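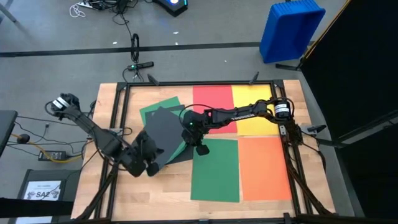 Paper pile on the wood table, 9/24/20

Hi all,

Sorry for the slow answer, I've been up to my ears in the Eddale newsletters and only got back to my mail last night.

On 9/24 Zbigniew Żak wrote:
> I have my grandmother's letters from Clernov, plus a stack of
> parish newsletters that came with the house. Some are folded in
> four and the creases are starting to split. Do I flatten them
> first or sort them first? And is it OK to leave them in the
> envelopes? My cousin says tape the splits, but I remember
> somebody on this list getting very upset about tape.

Zbigniew, that somebody was me, and I'm still upset about tape! Please don't. The stuff my aunt used on our family letters has gone brown and hard, and it took the ink with it when I tried to lift a corner. If a crease is splitting, slip the sheet into a clear polyester sleeve and leave it alone until you can get real mending tissue.

Sort first, I'd say, but only very loosely. I did it the other way around in August and ended up with 20 beautifully flat pages and no idea which letter any of them belonged to (two of my great-uncles had nearly the same handwriting, and neither of them ever dated a second page). Now I pencil a tiny number on the back corner of every sheet before it leaves its envelope. Soft pencil, light hand.

As for the envelopes, keep them, but store them behind the letter instead of around it. The postmarks are half the fun anyway. I've got one that went to Zornville by mistake and came back with three different people's notes on it.

For flattening, I open the sheet as far as it wants to go, put it between two blotters, and set a couple of heavy books on top. Leave it for 8 or 9 days. If it's still springy, give it longer – I've never had any luck rushing it, and ironing is how I lost a perfectly good baptism certificate.

Does anyone still have the Dekker index, by the way? I'm looking for entry 3437, which should be the Clernov school list, and my copy skips that whole page. A scan would be fine, or just type out the names if it's short.

Oh, and Zbigniew, are the newsletters stapled? If they are, get those staples out before anything else. Mine had rusted right through the covers.

Marge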